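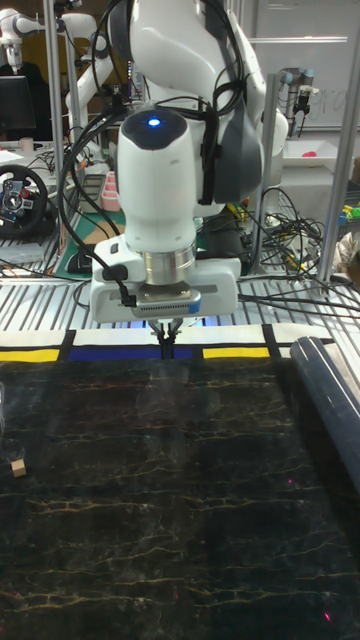 White arm and gripper over a work table

Pilel Match Ball, Size 5

The Pilel is a soccer ball for league games and regular team training. It has a textured outer shell with 12 bonded panels and a butyl bladder that holds air well between games. Check the pressure before kickoff and top it up if needed — a hand pump and 2 needles come in the box.

The ball works on grass and artificial turf. It is not meant for concrete or asphalt, and scuffs from hard surfaces are not covered by the warranty.

Colors
Haruna (white and red)
Asska (yellow and navy)
Drarkness (black and gray)

Drarkness is hard to see under weak floodlights. For evening games, choose Asska.
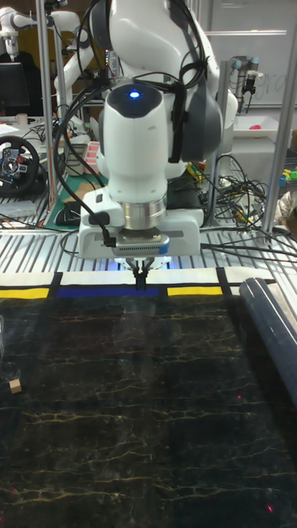 Gripper fingers above a black work surface

Care

Wipe the ball with a damp cloth after use. Do not use solvents or put it in a washing machine. Let out a little air if you are storing it over the winter.

Team orders

Bags of 8 balls are packed in one color. Club names can be printed on a single panel, which adds 3 working days to the order. Printed balls cannot be returned unless they are faulty — please check the spelling on your proof before you approve it. Orders placed over the weekend are processed on Monday.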